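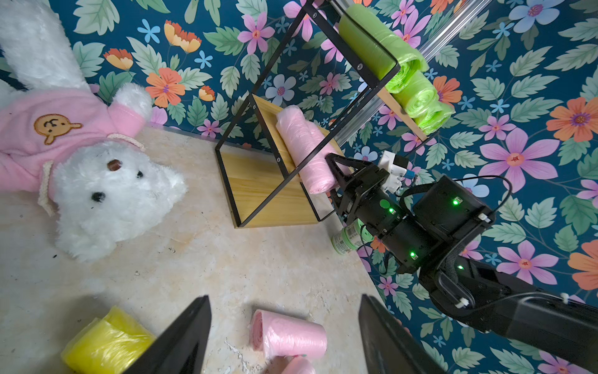
4. What happened to the pitches

June
By Petronella Hendricks

I should say up front that I went into this part of the study expecting to write about subject lines. Everybody who teaches media relations has a theory of the subject line, me included, and I had a whole coding sheet ready for it (length, verbs, whether the town's name came first, that sort of thing). I used the sheet. It's in the appendix if you want it. But the longer I spent with the emails the more I found myself reading the replies, and then the replies to the replies, so that's mostly what this section covers.

4.1 The emails

The 54 people who took part all handle press for a small organization, usually alongside a couple of other jobs. Between them they gave me 3053 pitch emails, with whatever came back. Some sent tidy exports. Others forwarded their entire sent folder and told me to help myself, which meant Kenna Galbraith and I spent a long stretch throwing out lunch plans and printer complaints before we could start on anything useful.

We kept an email if it went to a reporter, editor or producer and asked for coverage of something. We dropped plain calendar notices. That call bothered me then and it still does a bit, as a calendar notice is very often how a small group first gets its name in the paper. If I ran this again I'd keep them and code them separately.

Kenna and I each coded a shared batch and then compared. We agreed quickly on who the email was addressed to and what it wanted. Where we fought was tone. I kept marking emails as "friendly" that Kenna marked as "apologetic," and when we sat down and read them aloud I had to admit she was right more than I was! An awful lot of people open a pitch by saying sorry for sending it. We rewrote the tone codes after that and went back to the start of the batch.

4.2 Second emails

The textbook advice is to follow up once, politely, and leave it there. Most of our participants could recite that. What they did was all over the place. Several never followed up at all, and when I asked why, they talked about the reporter as a person they might run into at the grocery store.

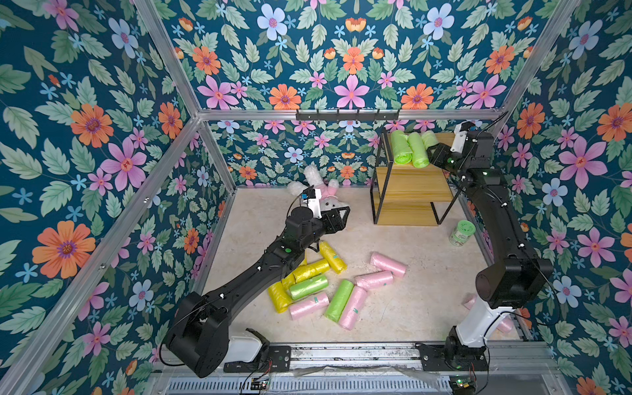
That worry came up far more in the small towns than in the city groups, where people tended not to know the reporters by sight and pestered them quite cheerfully. Annag Dalgleish, who handles press for a food bank in Diltholm, put it this way in her interview: "I can't chase her on a Tuesday and sit behind her at the concert on Sunday." I've quoted that at every talk I've given on this project, because it explains the pattern better than my tables do.

The second emails that did get a reply tended to bring something new. A time when the kids would be there, a name and a phone number, a change of room. The ones that only asked whether the first email had arrived mostly sat unanswered. I want to be careful with this, though. People write a fuller second email when they already think the story has a chance, and I can't pull those apart with the data I have.

4.3 Length

I coded length last and expected very little from it. Pitches ran from a single line up to one monster of 4000 words, which had the group's bylaws pasted in at the bottom. (It got a reply. The editor asked for a shorter version.) Anything over 2000 words turned out to be a pitch plus an attachment that somebody had dropped into the body of the email, so I counted the pitch part alone and noted the rest.

Once I'd done that, length told us very little on its own. Short pitches from senders the newsroom knew did fine. Short pitches from strangers often left out something basic, like the day. Boglárka Orbán, who read an early draft of this for me, suggested sorting by whether the sender and the reporter had written to each other before, and that split was much clearer. I've used it from here on.

Figure 1. A pink roll of plastic bags with a small mint-green label, held in a black gripper, and two more pink rolls behind it.
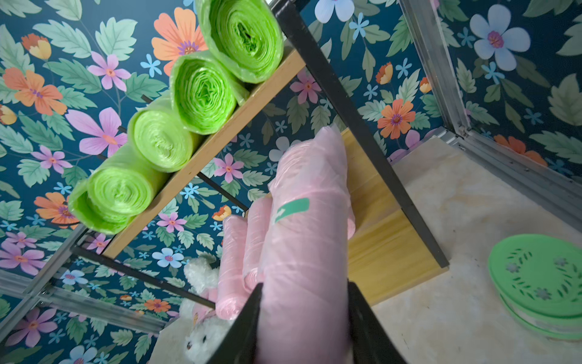 4.4 What the reporters told me

I also talked with reporters at the Halliday and Bralska papers, and I'd hoped to have more of them. June is a rotten month to ask a local newsroom for an hour of its time — graduations, budgets, half the desk on vacation — and I'd plan that differently.

The ones I did reach were kind about the whole thing. They liked hearing from small groups. They didn't mind the apologies, or hadn't noticed them. What wore them out was being sent a story that had already run elsewhere, with no mention of it, and then finding out from a reader. A few of our participants had done exactly this and had no idea it was a problem, as they'd been told to "send it everywhere" by a well-meaning board member.

Wilma Forsyth at Halliday keeps a folder of groups she'd call back on a slow day. I asked what it took to get in. She said you had to have picked up the phone once when she rang. I had no code for that, and the sent folders couldn't have shown it to me anyway, so the phone is where the next round of interviews starts.

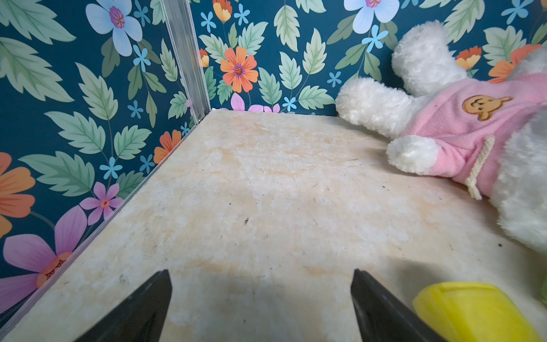
Related items

Press lists at small charities: who keeps them up?
Interview notes from the Suten newsroom visits
Calendar notices and first coverage: a short proposal
Teaching the pitch email to second-year students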